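10 February 2021 – glue trials, Tasta samples, bench 2
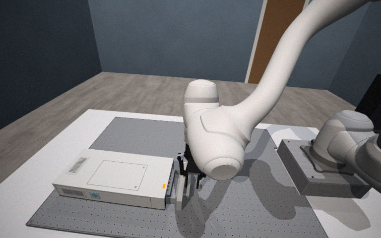
Render, white table, flat case on the gray perforated board.

Picked up where Revathi left off. Batch from Kukgate opened this morning, smells stronger than the last lot, label says same grade. Wrote to Hema to ask.

Strips cut from the Mathew offcuts, sanded, wiped down, glued, clamped overnight. Pull test this afternoon:
old batch – held to 3,000 N, then the strip tore, glue line fine
new batch – let go at 1,000 N, clean peel, nothing left on one face

Not happy with that. Clean peel usualy means the surface, so did a second set with fresh wipes and a new sheet of paper. Same thing, a bit better maybe. Didn't have enough strips left to say.

Things I changed without meaning to: clamps were the small ones (Anderson had the big ones on the Zunow panel), and the heater by the window was off untill lunch. Bench was cold when I got in. Could be that and nothing to do with the glue.

Mix was 100 g resin to the usual hardener, weighed on the small scale. Scale needs checking, it drifts when the door opens. Put the 100 g weight on it after, read fine, but that was with the door shut.

Next:
– repeat old and new side by side, same clamps, heater on the night before
– ask Anderson for big clamps back
– more strips, Vignesh says there's a stack under the saw
– no new glue on anything going out until this is sorted

Jamila wants the numbers for the March order. Told her to hold off. Leftover resin is on the top shelf, lid taped, don't use it for the panel.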